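Lighting the Loading Yard

When the distribution center at Stullilstead replaced its outdoor lights, the old sodium lamps had been up long enough that the color of the glass had changed. Drivers on the late shift complained that they could not read trailer numbers without a flashlight. The yard has 97 fixtures, most on poles and the rest under the dock canopy.

The job went to Stivus, a contractor that mostly works on warehouses and parking lots. Its crew measured light levels on three nights before ordering anything. The brightest spots were directly under the poles. Between them, the pavement was close to dark.

The usual fix is a stronger lamp. Stivus went with a lower output and a wider beam, using a 200-watt LED floodlight from Rinatance on the poles and a smaller unit under the canopy. The wide beam fills in the gaps, and a shield on the back keeps light off the houses across the road. 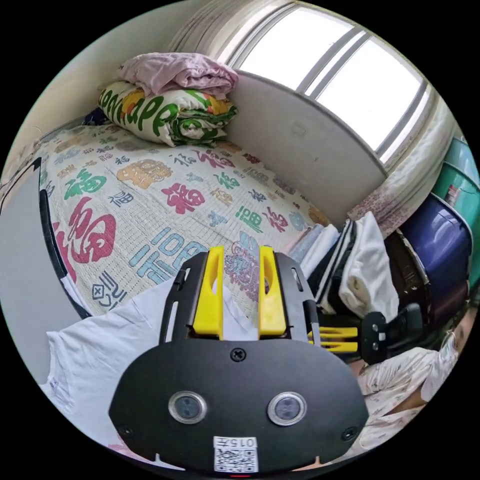

Issue 525, page 9

Mounting took longer than planned. The old pole brackets used a bolt pattern that the new fixtures did not match, so adapter plates had to be cut at a local shop. Two poles had rusted at the base and were replaced. The work was done one row at a time so that trucks could keep moving.

Controls were a separate contract, handled by Sachdeva. Each pole has a motion sensor and a photocell. Fixtures run at reduced output after the last scheduled truck and come up to full when something enters the row. The first settings were too sensitive, and blowing trash kept the east fence lit for hours. The sensors there have been turned down twice.

Maintenance is simpler in some ways. There are no ballasts to change, and a driver can be swapped from a lift without taking down the fixture. Lenses still need washing, especially near the fuel island, where diesel soot builds up. The site has put that on its October checklist, along with a check of the gaskets before the first freeze.

The canopy lights are due for another round of measurements this winter, with trailers parked at every door.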